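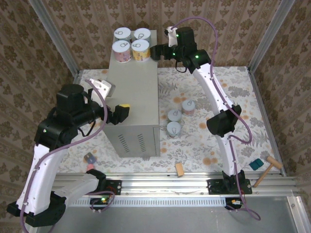

Fig. 1. Gray metal box on a flowered tablecloth.

Section 5: Moving Your Stuff to the New Phone

Okay, you've got the Plistasard charged and it has said hello to you in six or seven languages. Now for the part I know everybody dreads. I've moved house with less worry than I've moved phones, so I wrote this section the way I do it myself, with the detours left in. If you bought the Bech model (the smaller one with the flat sides), every step is the same except where I say so.

Before you start

You'll want both phones, both chargers, your Wi-Fi password and the PIN for the old phone. Please check that you really know that PIN! If you've been unlocking with your fingerprint for two years, lock the phone and type the number in once, right now, while nothing depends on it.

The old phone needs to be at 38 percent battery or higher. The Gavamen transfer app checks this and won't open the first screen if you're under, even with the charger plugged in. Yes, I've complained to them about it.

Leave the SIM card in the old phone for now. We'll get to it in step 11.

Copying everything across

1. On the old phone, open your app store and install Gavamen. It's free. There's a paid version with a gold icon that does scheduled backups, and you don't need it for this.

2. On the Plistasard, Gavamen is already there. Swipe up from the home screen and look in the folder called Tools.

3. Put both phones on the same Wi-Fi network. If your router shows two names, one ending in 5G and one without, pick the same name on both phones. I've lost a whole evening to this one.

4. Open Gavamen on both. Tap "This is my old phone" on the old one and "This is my new phone" on the new one. The buttons are the same size and color, so read before you tap. If you get them switched, press back twice and start over - nothing gets copied until step 7.

5. The new phone shows a square code. Point the old phone's camera at it and hold still until you feel a buzz. If you don't get the buzz, turn the screen brightness up on the new phone. Still nothing? Tap "Type it instead" and you'll get a number to enter by hand.

6. Now you get the list of what to bring over. Contacts, messages, photos, call history, alarms, apps, and something called "Other." Other is mostly downloaded files and voice recordings, and I always leave it checked. Under Photos you can choose everything or only the past year.

7. Tap Start. Set both phones down somewhere and go do something else. Mine took 15 minutes for contacts and messages and then a great deal longer for photos, because I have 1078 pictures of what is basically the same dog.

CAUTION: Don't take a call on the old phone while the copy is running. The transfer pauses, and when it picks up again it sometimes repeats the last batch of messages, so you end up with every text twice. Turn on Do Not Disturb first if you're popular.

8. When the bar is full you'll see a summary on the new phone. Scroll all the way down! Anything that didn't make it is listed at the very bottom in small gray type. Tap any line to try that item again.

9. Apps come over as icons first and then download one at a time. A faded icon means it's still waiting its turn. You can tap one to move it to the front of the line.

10. Sign in to the apps that ask. Banking apps will always ask, and so will most of the ones that send you a code by text. Do these while the old phone still has its SIM, so the codes have somewhere to land.

11. Now the SIM. Power both phones off. Push the little pin into the hole next to the tray (on the Bech the tray is on the bottom edge, and the hole right beside the charging port is the microphone, so please don't poke that one). Move the card across with the cut corner matching the drawing on the tray, slide it in until it's flush, and turn the new phone on.

NOTE: If you use an eSIM there's no card to move. Go to Settings, then Network, then "Bring my number over," and follow the prompts. Some carriers do it on the spot and others want you to call. Mine wanted a call, and the hold music was quite nice.

A word about chat apps

Gavamen moves your text messages. It doesn't move the conversations inside other chat apps, which keep their own backups. Open each one on the old phone, look in its settings for Backup or Chat History, and run it by hand before you sign in on the new phone. Grímur Arnardóttir, who tested this guide for me on a Thursday night with a five-year-old phone and a cracked screen, skipped this part and had to go back to the old phone and do it all again. The steps were in a footnote back then. They have their own heading now.

If it gets stuck

Stuck on "Looking for the other phone": turn Wi-Fi off and on again on both, then reopen Gavamen. Guest networks at hotels and offices usually block this kind of connection, so wait until you're home if you can.

Stuck partway through photos: check the free space on the new phone under Settings, Storage. If there's room, leave it alone a while longer. Long videos make the bar look frozen.

Error "Pakcombe service not ready": Pakcombe is the piece that sets up the secure link between the phones. Restart the new phone only, and give it a minute on the home screen before you open anything. If you see the message a second time, install the waiting update under Settings, System, Update. Phones boxed before May all need it.

Duplicate contacts: open Contacts, tap the three dots, and choose Merge. It shows you each pair before it changes anything, and you can say no to any of them.

Before you wipe the old phone

Keep it for a week, please. Leave it in a drawer with some charge in it. There's always one thing - for me it was a parking app with money still in it. Once you're sure, sign out of your accounts on the old phone first and then run the factory reset. If you reset it while you're still signed in, the next owner will be asked for your password.

Screen lock and fingerprints are in Section 6.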